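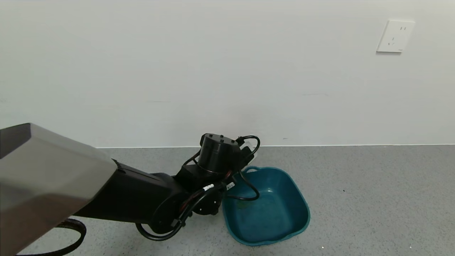
What size basin should I get for hand washing clothes?

A basin that holds a couple of jumpers with room to push them around is the sweet spot for most homes. If you can fit both hands in flat and swish without slopping water over the side, you're set. Bigger sounds better until you have to carry it full to the drain!

I only have a tiny flat. Where do I do this?

On the floor! Plenty of us at the Nedell laundry swap started out that way. Put an old towel down first, park the basin against a wall so it can't scoot away from you, and kneel on a folded bath mat. The shower works too, and then tipping the water out is a breeze.

Plastic or metal?

We love plastic for everyday washing. It's light, it's kind to buttons and zips, and it comes in such cheerful colours. Metal ones look gorgeous and last for ages, but they're noisy on tiles and an enamelled one will chip if you drop it (ask me about my Omano market find... twice).

How long should things soak?

Cotton tea towels and socks can sit for 2 hours with no harm done. Wool and silk shouldn't be left sitting, so give them a few minutes of gentle squeezing and move on to the rinse. Anything new and dark goes in by itself the first time, because the dye can run.

How much soap?

Less than you think. One small squirt of liquid wool wash does a basin of smalls, and if you're still chasing bubbles on the third rinse, halve it next time. Bar soap is fine as well. Rub it on collars and cuffs and leave the rest of the shirt alone.

My basin has gone slimy or grey inside. Is it ruined?

Not at all! That's soap scum. Sprinkle in bicarb, scrub with a damp cloth, rinse, and dry it upside down. For a stubborn ring, pour in 300 ml of white vinegar, top up with warm water and leave it overnight. Please don't mix vinegar with bleach, ever.

Can I use the same basin for dishes or mopping?

We'd keep them separate. Two basins in different colours makes it easy, and they usually stack if they're the same shape.

Where can I pick one up second-hand?

The Prikport tip shop nearly always has a pile near the door, and the op shop in Rees puts them out with the garden pots. Run a finger around the rim before you pay, as hairline cracks tend to start there. We've added 7 to our lending shelf since January, so if you'd like to try a size before buying, come and borrow one.

Page updated March 2018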